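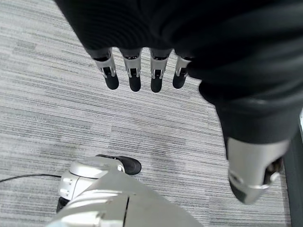 Metal fingers, black fingertips, gray striped carpet.

Wait for the coffee people to sit down. Good afternoon, I'm here to talk about store names, slogans and the words we print on doors. If you came for the tax session, it's across the hall and I envy you.

Start with Castamer. They sold garden hose for years under that name and did fine. Then they paid for a new one and got Skado. Ask the room what Skado sells. Let them guess – I've had ski wax, a card game and a rash cream. It's still hose.

Cost of the new name: 400 hours of meetings. Length of the new name: five letters. Let them do the math. 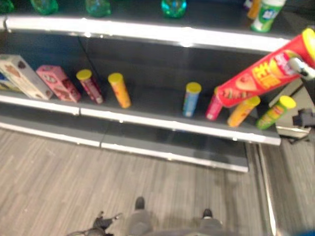 Small shops name themselves better than big ones, mostly by being in a hurry. Butt's, in Fimville, was named after the family and has never apologized. People drive 10 miles for the T-shirt. Compare that with the names you'd get from a workshop, where everything has to be fresh, bright or alive. Look at the bottles along the top shelf, green, teal, orange: color is already doing that job, and the sign out front can relax and say who you are. Pause. Someone will ask about the apostrophe. Tell them later.

Next part is the survey. We read 300 storefront names out loud to people over the phone and asked them to spell each one back. 245 came back right. Most of the misses had a dropped vowel or a Z where an S used to live. Do the Z joke only if the room is awake.

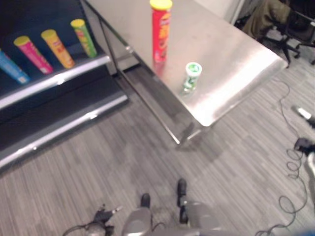
Pink, orange-yellow, lime green. Yellow lids on all three.

Exercise: neighbors swap business names and spell them back, no peeking at badges. Keep it short, they get loud. Then questions, apostrophe first. Handouts are by the door, and yes, I know there's a typo on page two.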